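O Sábado das Suturas

Naquele verão, o laboratório da Noser cheirava a café requentado e a borracha, e eu já tinha desistido de explicar em casa por que passava as tardes de sábado a ver duas pinças aprenderem a dar nós. A minha mãe achava que eu trabalhava num hospital. A minha irmã, mais desconfiada, achava que eu tinha sido despedida e não queria contar. A verdade ficava no meio: eu era bolseira de um projeto chamado Figueroa, que procurava saber se um braço robótico podia aprender a suturar com os erros das pessoas, e o meu trabalho consistia, em boa parte, em errar.

Errar bem, note-se, o que dá um trabalho danado. O método vinha escrito num caderno de capa mole que passava de mão em mão (a minha cópia tinha uma mancha de chá em cima do parágrafo mais importante), e dizia que cada operador devia fechar um corte como sabia e, quando o ponto corresse mal, não começar de novo. Devia emendar. Era a emenda que interessava à Figueroa: a mão que hesita, recua, volta a pegar no fio. O grupo de Gillton, com quem trocávamos resultados e uma ou outra indelicadeza por correio eletrónico, fazia o contrário e só guardava as suturas limpas, bonitas como bordado de enxoval. Nós guardávamos tudo.
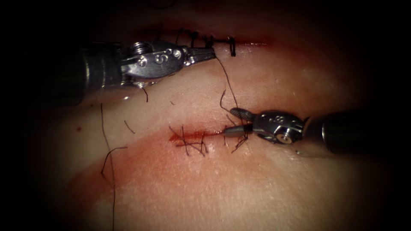 Por que razão se guardavam também os pontos mal dados?
Porque um modelo treinado só com gestos perfeitos não sabe o que fazer quando o fio lhe escapa, e os exemplos de emenda mostram-lhe um caminho de volta.

Escrevi essa resposta numa folha, com a minha melhor letra, e colei-a por cima da chaleira, porque era a pergunta que as visitas faziam sempre, e eu, que sou de falar muito, acabava por perder meia hora com cada uma. A folha não serviu de nada. As visitas liam-na, abanavam a cabeça com simpatia e perguntavam a mesma coisa por outras palavras, e lá ia eu outra vez, desde o princípio, com as mãos no ar a fazer de pinças.

Havia dois turnos ao sábado. O da manhã era dos operadores treinados, gente paciente que dava pontos separados como quem abotoa um casaco. O da tarde era meu e do modelo. Chamávamos-lhe Gemell, nome que vinha impresso no cabeçalho do primeiro programa e que ninguém se lembrou de mudar, e com o tempo passou a ser quase um colega: o Gemell hoje está teimoso, o Gemell acordou com frio. Ele fazia um ponto, eu olhava, e se fosse preciso tomava os comandos e acabava-o por ele. Cada vez que eu intervinha, ficava registado. Ao fim da tarde contavam-se as intervenções, e era esse número, mais do que o aspeto dos nós, que decidia se a semana tinha sido boa.

Durante muito tempo o número não mexeu. Eu chegava a casa com os ombros presos e sonhava com linha preta. Houve uma tarde, já em julho, em que intervim umas 60 vezes e pus a culpa no calor, na cadeira, na almofada de treino, em Gillton, e por fim no próprio Gemell, a quem disse coisas de que depois me arrependi no autocarro. Pedir desculpa a um modelo é uma coisa um bocado triste, mas na semana seguinte pedi, baixinho, enquanto a máquina arrancava.

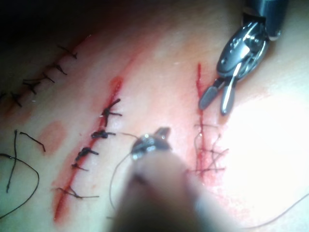

Foi nesse sábado que ele largou o fio e não parou. Eu já tinha a mão nos comandos, porque conhecia de cor o que se seguia: a pinça a fechar no vazio, a espera, o aviso no ecrã. Dessa vez a pinça abriu, recuou um nadinha, deu uma volta que me pareceu inútil e foi buscar a ponta por baixo. Reconheci a volta. Era minha. Era um jeito que eu tenho desde pequena, de quando a minha avó me ensinou a cerzir meias e se ria de eu ir sempre pelo lado mais comprido, e que nenhum operador da manhã faria, por ser feio e demorado.

O nó ficou torto. Fiquei a olhar para ele com os olhos a arder, e tive vontade de telefonar à minha avó, que já não atendia telefones havia dois anos.

No relatório, o gesto veio descrito como recuperação espontânea após perda do fio, com trajetória não ótima. Gillton respondeu na terça, a perguntar se tencionávamos filtrar aquele tipo de movimento na versão seguinte. Escrevi um rascunho comprido, com a avó, as meias e tudo, e apaguei-o. Mandei a dizer que não, que a trajetória ficava. Depois fui pôr água na chaleira e comecei a preparar os fios para a tarde seguinte.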